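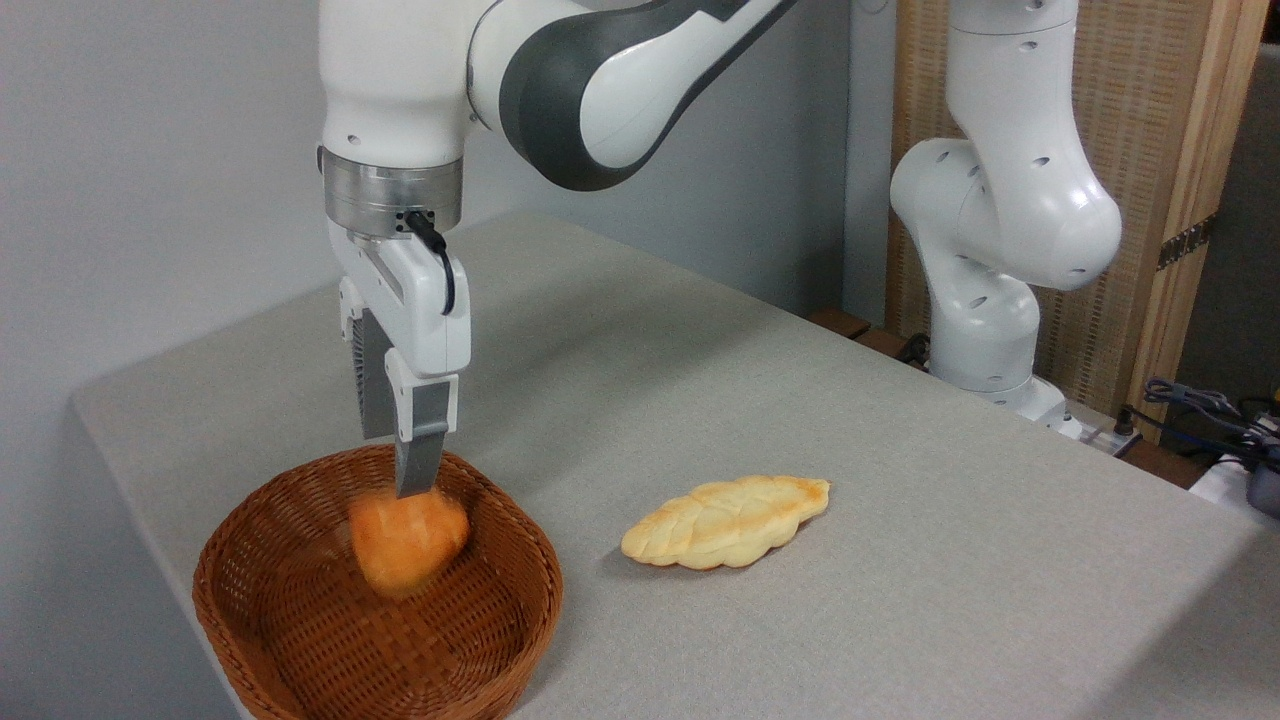 Bread roll and the wicker basket, plaited one still on the table. September, mid-morning.

Basket and bread day! I have been looking forward to this since we cleared the last set of crockery off the grey top, and it has been every bit as much fun as I hoped.

What's on the table: the oval basket, the orange-gold roll and the leaf-shaped plaited pastry. I've put the basket near the front left corner with the plait to the right of it, lying on the slant. Tímea wanted the basket dead centre but I like it near the corner, it looks like the end of a breakfast table where somebody has shoved the bread along to make room for the teapot. We can argue again after lunch.

The basket first, because I'm very taken with it. It came from the Plekunard box (the one with 237 on the lid, bottom shelf, behind the tins). Reddish-brown, tight weave on the floor as well as up the rim, and shallow enough that whatever goes in still shows from the side. We had a deep one before this and it swallowed everything — you'd put a roll in and it was simply gone. With the shallow one a single roll looks generous and three look like a bakery. I weighed it on the bench scale out of curiosity and wrote 200 g on the masking tape underneath. Please leave the tape on.

It does creep on the fabric if you knock the rim. Szabolcs suggested a square of the rubbery drawer liner underneath. Tried it, works nicely, but it made the basket sit slightly proud on one side, so I've taken it out again until we can cut a proper oval. Pattern for the oval is traced on the back of the Nedelcu delivery note, in the tray.

The roll. Lovely glossy crust, properly orange, with paler yellow patches, and the patches are what sell it for me. A roll that is one colour all over looks like a doorknob. This one looks as though it had a neighbour in the oven. I'd happily use it for everything, but it is a devil for rolling away when you set it down outside the basket, so always put it down patch side up, where it seems happiest.

The plait. Pale cream going to golden yellow, a bit of browning at the tips, ridges running diagonally over the top. Tímea's mother makes something very like it with poppy seed, and she (Tímea) spent a good ten minutes explaining how you fold the strips over one another from the fat end to the thin end. I have drawn it on the next page, badly. The upshot for us is that it's long and pointed, so in the basket it wants to lie along the length of the oval. Crossways, one tip rides up on the rim and it looks like a boat going over a weir.

Order I've settled on for filling the basket:

Roll first, towards the left end.
Plait second, lengthways, thin end pointing right.
Anything small goes in the gap at the front.

I tried plait first and it's hopeless, the roll just perches on top of it.

Background colour: I was doubtful about pale grey with bread, I thought it would all look like a hospital tray. I was wrong and I'm delighted. The warm colours come up beautifully against it, and the fine texture takes a soft shadow under the plait. The Clala cloth (the mustard one) is much too close to the crust. Back in the drawer with it.

Crumbs and fluff. The fabric holds on to every bit of lint, so lint roller before each session please, front edge included. The new refills are Zavon, order number 2770, and they're stickier than the old ones, so lift them off slowly or they pull at the surface. The basket wants a soft brush along the weave, inside and out. A paintbrush is best, the fat one with the chewed handle.

Spend so far on the breakfast things is 1470, all of it in the blue book. I'd like to put a little of what's left towards a second basket, round this time, and a cloth napkin to line it. Szabolcs is for it. He also wants a croissant, and I can't see any argument against a croissant.

Later, 15.40. Table moved back a touch to get at the socket, then returned to the tape marks. Basket still in the corner, I won! Tímea has conceded on the corner on condition that we do the napkin in dark green.

To do
Cut the oval liner.
Look for a round basket, same shade or a bit darker.
Croissant — Szabolcs to choose.
Find out who has the bread knife and board, they aren't in the Plekunard box and they aren't in the tins cupboard either.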